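Step 2. Drive to the cabinet

Put the headset on and wait for the arms to match your controllers. Move slowly at first - the base responds faster than the arms. Steer until the cabinet is ahead and to the left, then raise both grippers into view.
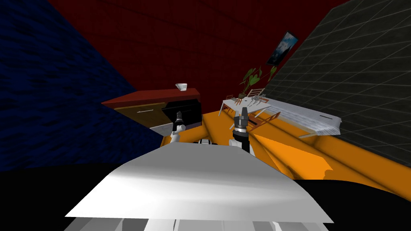 Step 3. Record the demonstration

Press Record, close the left gripper on the drawer handle and back the base up. Stop when the drawer is open. Save the run in Nilteo under your own name, reset the room and repeat until you have 28 runs.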